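4.3 Gripping soft materials

1. Select Fabric in the Prevport grip menu and set the closing force to 17.

2. Bring the gripper down over the material and close it. Thick pile should be gathered into a fold before lifting. 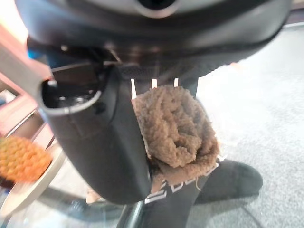 3. Raise the arm by 50 mm and pause. If the material slips, open the gripper and return to step 2.

Caution: Loose threads can catch in the finger joints. Switch off the Gandum unit before removing them.

Note: Inspect the finger seams every 1,000 cycles.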